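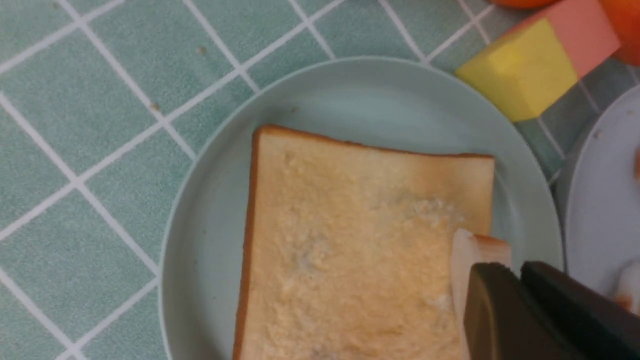
Wrist view, bread on the green plate, left finger against the crust strip.

Notebook, Lultuna bench, August, Friday
Kit under review: Prisex tabletop kit (gripper, wrist camera, task software), sold by Pronance

Started at 9:20. The kit has been on the arm three days now and today I wanted to finish the breakfast task, so that we can give an answer to Pronance before the trial license ends. The license is for 30 days and we lost the first week waiting for the correct flange adapter. I wrote to them about it and they agreed to extend, but only by email. Please somebody ask them to put it also in the contract.

Mounting

No changes from yesterday. Four screws, one cable. The cable comes out on the side where our arm has its own connector, and in the last joint position it rubs a little. I put a piece of spiral wrap there. With the Meesuk gripper, which we had last winter, the cable goes through the middle and we had no such problem. On the other side, the Meesuk needed its own power supply, and this one does not.

Closing force was left at 20 percent for the whole morning. The manual suggests 60 as the default value for "household objects." I tried 60 on the first day with a bread slice and it was too much, the slice folded at the edge. I think the default was chosen for cups and bottles. In the review I will write that the manual should have a table with soft items.

Bread

The difficult part is to get the finger under or beside the slice when it is flat on the plate. The fingers are thick at the tip. If the approach is too steep they push down on the crust and the slice moves to the rim. If it is too flat, the body of the gripper comes near the rim before the fingers arrive. I changed the approach angle in small steps and wrote the values in the shared sheet. The best one is in the row marked green.

One remark for whoever continues: the software shows "grasp confirmed" from the motor current only. When a finger presses on the plate rim, the current also rises, and it says confirmed. I had this false message several times before I understood it. So please look at the wrist view also and do not trust the message alone. 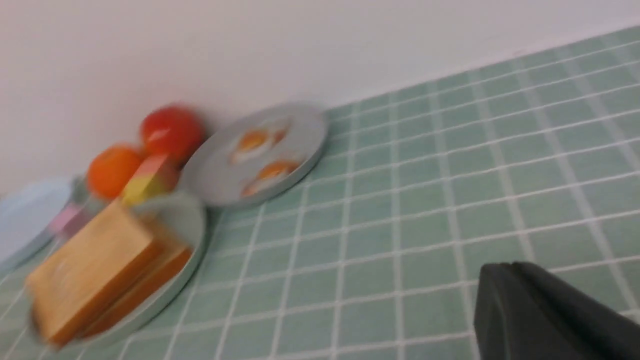 Table layout before a reset. Two plates near the wall side with eggs and bread, tomato and orange between them.

The reset position is saved in the software as a "scene card." You put the items as you want, press Save, and later the software lays the saved view half transparent over the live view, so you can put everything back in the same place. This I like very much. It is the best function of the kit and we do not have anything similar. With our old method (tape marks) a reset took us much longer and two people did it differently each time.

The weak side is that the card is only good when the arm stands still at the moment of saving. If it is still moving a little, the picture is soft on one side and the overlay is difficult to use. There is no warning. I asked support if it is possible to add a short delay. The answer came in the same hour, friendly, but it was only "noted for the product team."

Eggs

The eggs are easier than I expected. They have more shape at the edge than the bread, so the finger finds something to hold. For the task the egg must go from the gray plate to the bread on the green plate. I let the arm come from the wall side first, and this was a mistake, the elbow gets too near to the wall and the safety stop works (correctly!). From the open side it is fine.
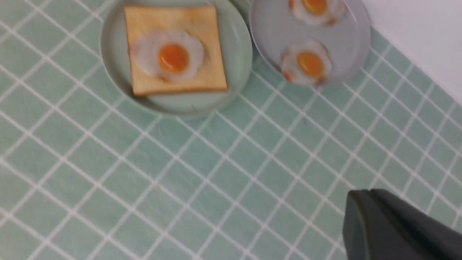

Release height matters more than I thought. The software releases at the height where the fingers feel contact, and with a soft item the contact is felt late. I added a small offset by hand in the config file. There is no field for it in the interface. I would call this an error in the product, or at least a missing thing, since every customer with soft items will need it. The key is called release_z_offset and it is on line 292 of the default file, I write it here so I do not search again.

The support person told me that editing the file does not affect the warranty. I saved that message in the review folder.

Camera

Good colors, and the light from the ceiling is enough. The pale green plate on the green squares is a low contrast, and I expected that the plate detection would fail often. It finds the rim well when there is some shadow, and it loses the rim when the gripper is low and near. With the gray plate I saw less trouble. For the next session I propose to try one dark plate, only to compare.

The finger is always in the lower right corner of the view. One can mask it in the settings, but the mask is a rectangle and takes away too much of the table. A mask with free shape would be better. Meesuk had this.
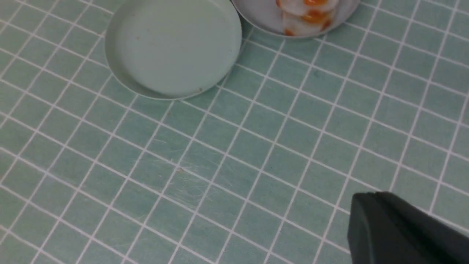

Open points for the answer to Pronance

Price. The offer has the kit and one year of software together. We asked for a price of the hardware alone and did not receive it yet.

Finger tips. They have a thin type in the catalog, "for flat goods." Ask for one pair to test on the bread before we decide anything.

False "grasp confirmed." Send them the logs from this morning, they are in the review folder under the task name.

Cable side. Ask if a version with the exit on the other side exists.

Save delay for the scene card, ask again.

Cleaning. There are crumbs and fine fibers on the work surface and I do not know how well the finger joint is closed against such things. The manual says "wipe with a dry cloth" and nothing more. I would like to open the cover once, but first ask about the warranty in writing.

Stopped at 15:40. Arm is parked, force is still at 20, offset is active in the config. Whoever uses the kit for hard objects must set the offset back to zero before the first run.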